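How to print and sort a set of shape blocks for small children

By Rozália Vávra

My nephew got his first set of shape blocks when he was two, and after one summer half of them were lost. I did not want to buy a new set only for the missing pieces, so I learned to print them. Now I make blocks for our play group in Ultedville, and parents often ask me how I do it. I write here the way that works for me. Maybe you will find a better one.

What you need

A 3D printer with a normal nozzle, PLA filament in a few strong colors, a small file, fine sandpaper, and a flat wooden board. A solid glued board is good, it does not bend and the blocks stand straight on it. Mine I bought as a leftover from a carpenter in Perari.

Choosing the shapes

Begin with the simple ones: cube, cylinder, triangular prism, star. A child can hold them well and the names are easy to say. I would leave very thin shapes for later, they break at the corners.

Draw every shape with the same height. This is important if the blocks will also go through the holes of a sorting box. When one block is higher than the others, the child will pick it by the height and will not look at the form.

Please do not make the blocks too small. Children under three put everything in the mouth. Check the safety rules for small parts in your country before you decide the size, and when you are not sure, make the block bigger.

Printing

Print the blocks standing on their flat side. The star must lie with the star face on the bed, then the points come out clean. The prism I print on its rectangular bottom, with the ridge up, and it needs no supports.

I use a slow speed for the first layers. If the corners of the cube lift from the bed, clean the bed with alcohol and try again. My first full set took 11 hours, with one color after another, and I used 154 grams of filament. With thicker walls you will need more, but the blocks feel nicer in the hand when they are not too light.

Change the color only when all the blocks of this color are ready. It saves you a lot of waste.

Finishing

Take the blocks from the bed when it is cold. Go around the bottom edge with the file, because there is often a sharp line left from the first layer. Then use the sandpaper on the corners and on the points of the star. Do not try to remove all the ridges on the sides. They are from the layers, and I think they even help small fingers to hold the block.

Wash the blocks in lukewarm water with a little soap. Hot water can change the form of PLA, so never put them in the dishwasher. I lost a whole set like this.

Setting the blocks for the first game

I put the blocks on the board in pairs of one color, with two different shapes in each pair. The two blocks touch each other, and between the pairs I leave free space. 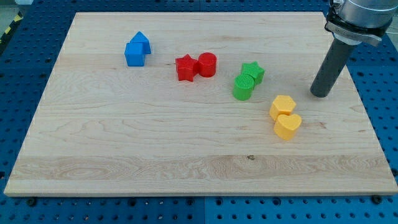
With this arrangement you can play two games without moving to another table. In the first game you ask only for the color: "Give me the red ones." When this goes well, you ask for color and shape together: "Give me the red star." The child must now choose between two blocks of the same color, and this is more difficult than it sounds for an adult.

Keep the game short. When the child begins to build a tower, let him build. You can continue after lunch.

For older children you can mix the pairs. Put a blue cube next to a red cylinder and ask the child to bring the colors together again. In July we played this outside in the garden, and the bigger ones invented their own rules, which I did not fully understand.

Storing

Keep one set in one bag. I sew simple cotton bags and write on each one the list of the blocks, so the parents can check them before they bring the set back. If a block is missing, I print only this one. Write down the name of the filament and the color number, otherwise the new red will be different from the old red.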